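News from the mending and folding table

Dear members and neighbours,

I was asked to write again about our clothing room on Gralgate, and this time I want to write about the fabric with nap, because so many people bring it to us before the cold months. I mean fleece, brushed jersey, velour and all such soft cloth with short hairs on the surface. It is pleasant to wear and it is difficult to keep nice. In September we received 400 pieces of clothing and bedding, and a good part of it was of this kind.

First, the results. Since we opened the room we have given out 1,670 pieces, all of them checked, brushed and folded. Kwaku Mensah keeps the book at the door and he asks me to remind you that every bag must be written in it, also if it is a small one. Please do not leave bags on the stairs. The door is open from ten in the morning and there is a bell for the back entrance in Ora Lane.

Now to the cloth. I learned to sew from my aunt, who worked with heavy coats, and she always made us pass the hand over the fabric before doing anything else. In one direction it feels smooth and in the other direction it resists a little. The smooth direction is "down". When you brush, you brush down. When you fold, you try to keep all the layers lying down as well. If you fold it against the hair, the cloth keeps a line for many days, and with dark colours this line looks like a stain.

Dark colours are also the ones that show every thread. Black, navy, bottle green, dark teal, these we put always on a white sheet before we look at them. We used a brown blanket last winter and it was a mistake, it gave its own fluff to everything. An old cotton bed sheet is the best, washed many times. If somebody has one in white which is too thin for sleeping, we will take it with thanks.

For removing the lint, we have tried several things. The sticky roller is quick but it becomes expensive, and on long hair it leaves a bit of glue. A damp rubber glove works very well and costs almost nothing. Pauline Furnival brought a clothes brush from her mother's house and this is what I use most. A loose single thread you should take with the fingers. Do not roll over it, for it goes deeper into the nap and you will look for it again later. If the thread is attached, do not pull. Turn the piece over, find where it starts, and cut it close with small scissors.

The ribbed parts need a separate word. At the cuffs and the waist many garments have a band with fine lines, and this band gets tired before the rest. We do not stretch it when we fold. Lay it flat, let it close by itself, and only then bring the sides over. If the ribbing is open and wavy after washing, a little steam from above, without touching with the iron, brings it back in most cases. Never put the hot iron directly on fleece. We have lost a very nice jacket like this and I am sorry to say that it was my hand on the iron.

My way to fold a large soft piece is this. Open it completely on the sheet and smooth it from the middle towards the outside, with the flat hand and without pressing. Take out the big wrinkles before the first fold, they do not disappear by themselves under the weight of the others. Then lift one side by its edge, bring it over and let it fall. Smooth it again. Some people hold the cloth by one point in the middle and lift it, and then it makes a bunch and everything slides. It is better to take it near the two corners.

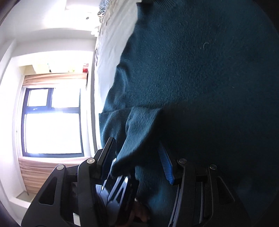 After the second fold you can make the piece as small as your shelf asks. Our shelves take a width of two hands, so we fold in three along the length and then once across. Thick things go to the bottom and we do not put more than five in one pile, otherwise the lowest one becomes flat like paper. Between dark and light piles we put a sheet of tissue. Petek, the shop opposite, kindly keeps for us the tissue from their shoe boxes.

For washing at home, before you bring the things to us, I would ask the following. Turn the garment inside out and close the zips. Wash at 30 degrees or less, with little soap and no softener, which makes the hairs stick together. Do not wash it with towels. Dry it hanging, away from the radiator, and give it one good shake while it is still a bit damp.

We are still missing some things for the room: two clothes brushes, dark blue and dark green thread, and flat boxes with a lid. The Rimura hall has offered us a second table, and it only needs two strong persons to carry it over. If you can help, speak with Kwaku at the door.

The next afternoon for learning to fold and mend starts at two o'clock. There is place for 15 people, tea is included, and you may bring one piece of your own that gives you trouble. Children are welcome if they can sit with a needle.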